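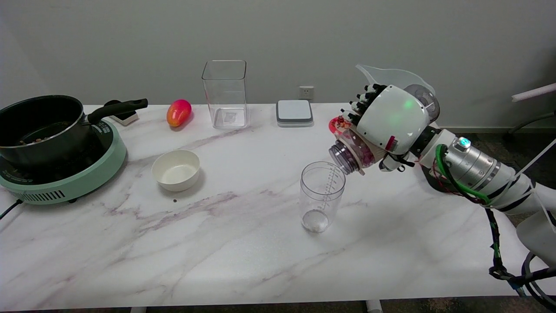
Why does fruit get soft and sweet when it ripens?

Fruit turns its stored starch into sugar and loosens the tiny walls that keep it firm, so a hard, sour thing slowly becomes a soft, sweet one.

OK, that was the quick answer. Now for the long one, which has gas in it! (Stop giggling. It's a very serious gas.)

I'm Mesfin Gebremichael and I've loved fruit since I was small enough to hide under my grandmother's table with a stolen plum. The plum was green and hard as a golf ball and so sour that my eyes watered. I ate it anyway. If I had only waited a few days, it would have been delicious, but I was six and waiting was not one of my skills.

So what was going on inside that plum?

Let's start with the plant. A fruit is a package for seeds. The plant can't walk anywhere, so it needs somebody else to carry its seeds to a new place, and lots of plants get animals to do it. A bird or a monkey or a bear eats the fruit, wanders off, and later on the seeds come out the other end. (Yes, in the poop. It even works as fertilizer!)

But here's the tricky bit. If an animal eats the fruit too early, the seeds inside aren't ready to grow. So young fruit is often hard, sour and green, and the green makes it really difficult to spot among all those leaves. When the seeds are finished, the fruit changes so that animals will want it.

Lots of those changes are set off by a gas called ethylene. Say it with me: ETH-uh-leen. You can't see it, and the amount a piece of fruit makes is so small that you won't notice it in your kitchen, but the fruit notices. Ethylene is like a message that says "Time to get ripe!" and once the message goes out, the fruit gets busy.

First, the color. Green comes from something called chlorophyll, the same stuff that's in leaves. It breaks down in many ripening fruits, and yellow or orange colors that were hiding behind it start to show. Some fruits make brand new reds and purples too.

Then there's the taste. A green banana is packed with starch, and starch doesn't taste like much (think of a raw potato, yuck). Little helpers called enzymes chop the starch up into sugar. In plenty of fruits the sour acids go down as well.

And the squish! Plant cells have walls, and between the cells there's a kind of glue called pectin. As the fruit ripens, enzymes break down the walls and the glue, and everything gets softer. Leave it too long and you get mush, which is great in pancakes and terrible in a backpack. I speak from experience.

Not all fruits can do this after they're picked. Bananas, mangoes, pears, peaches and avocados can keep ripening on your counter. Strawberries, grapes, cherries and oranges mostly can't, so a sour grape is going to stay a sour grape no matter how nicely you talk to it.

Want to try something? Ask a grown-up for 3 hard, green bananas from the same bunch.

Put one in a paper bag and fold the top down.
Put one in another paper bag with a ripe apple and fold that top down too.
Leave the last one out on a plate, away from the bags.

Check them every afternoon and draw what you see. Apples give off a lot of ethylene, and the bag traps it, so my money is on the banana with the apple roommate. When I did it one November, mine had spots all over while the one on the plate was still a bit green at the tip. I named the spotty one Yilma and then I ate it, and I did feel slightly bad.

If your bananas don't do what mine did, write that down too. Maybe your kitchen is colder, or your apple was old. Then get another bunch and try it again with a pear!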